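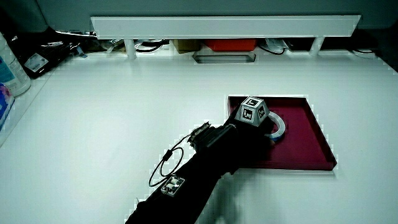
Um tabuleiro castanho-avermelhado na mesa branca.

Olá a todos! Sou o Raimo Ikonen, treino os Vuorinen, equipa amadora de futebol americano, e ando à procura de gente para a época que arranca em março. Precisamos de 8 jogadores (linha ofensiva, sobretudo!) e de dois treinadores adjuntos, um para a defesa e outro para as equipas especiais. 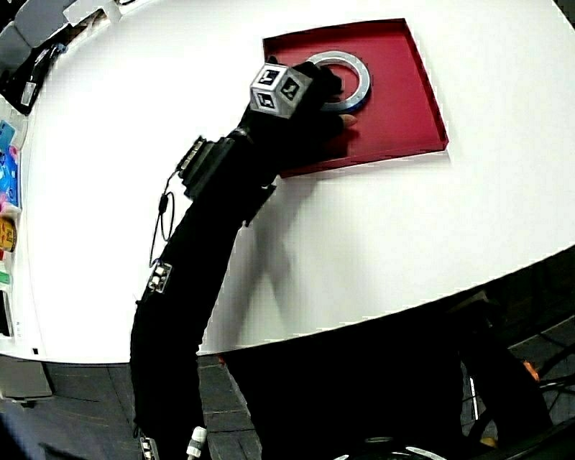 Não é preciso ter experiência, a sério, metade do plantel começou do zero comigo. Emprestamos capacete e ombreiras, treinamos duas vezes por semana no campo Clatimer e já somos mais de 24. Interessados, escrevam-me até 10/12/2023 pela página do clube!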